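Zisine Project: Progress Report to the Funder
Reporting period from December to the end of March
Prepared by Lihua Cui

This website uses cookies to remember your settings. Accept all | Manage choices

1. Where we are

The period was spent mainly on one fault, and the plan has slipped by three weeks as a result. Recording with the hand-held grippers has restarted. The robot arm, which we call Song, is running again at reduced speed and will stay that way until the checks in section 4 are signed off. No one was hurt. Spending is within the agreed budget apart from one item of 605 pounds, explained below.

2. What went wrong

During a table-clearing trial, Song closed its right gripper on a cup and did not stop when it should have. The jaw kept closing until the cup broke, and the arm then carried on with the lift as if it still held something. The operator pressed the stop button and the arm halted straight away. Pieces of the cup went on the floor inside the marked area. The operator was outside it.

We took the arm out of use that afternoon and wrote the event up as a safety matter, even though the stop button had done its job. A gripper that goes on squeezing could as easily close on a hand.

3. Cause

We first suspected the motor driver and swapped it. The fault came back on the second day of testing, so the driver was sound and the time was wasted. The real cause was in the recordings used to train the controller, which we call Prillia.

Jaw opening is stored alongside the camera pictures. On one of the hand-held grippers a cable had worked partly out of its socket, and the jaw reading froze for short spells while the pictures carried on as normal. Prillia learned from these recordings that the jaw could be wide open while a cup was plainly being held. When it met the same view on the real arm, it asked for more closing.

The arm also had no force limit of its own. We had relied on the controller to ask for sensible values, and that was a mistake in our set-up. I should have picked it up at the design review.

We went back through all 2144 recordings. Of these, 400 had at least one frozen spell and have been removed from the training set. We do not plan to repair them, as the missing values would have to be guessed.

4. What we have changed

The force limit now sits in the arm itself and cannot be overridden by Prillia. It has been tested with foam blocks and with a load gauge, and it held each time. The gauge and its fitting are the 605 pounds mentioned above.

The recording software, Zollulness, now sounds a tone if the jaw reading stays still while the gripper is moving. It can give a false alarm when someone holds a spoon steady and carries it a long way. We are leaving it sensitive for now.

Both ends of every gripper cable are checked before a session and again after the midday break. The check is on paper and is initialled by the person wearing the kit.

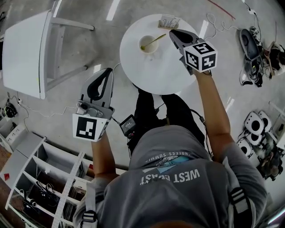
Replacement recording is being done with cups and spoons first, as these were the items worst affected. The wearer works standing at a small table with a gripper in each hand. A cup with a green-handled spoon in it, on the round white table, is the sort of layout we are using, and the black cable from the right gripper to the box at the waist is now part of the cable check. Plates and bowls will follow once we have enough good cup recordings to retrain Prillia.

5. Still open

Cables on the floor remain a trip risk. We have asked for covers and have not had a delivery date. The left gripper has not shown the fault, but its socket is the same type and we are treating it the same way.

We have not yet shown that the retrained controller behaves properly on the arm at full speed. The first trials will use plastic cups, with the marked area kept clear. Results will be in the next report.

6. Request

We ask for the second milestone to be moved back by three weeks. No further money is needed for this. Please reply to Lihua Cui in writing so that the change can be added to the project file.

Last updated: 03/04/2023

Contact the Zisine project office | Copyright Zisine | Back to top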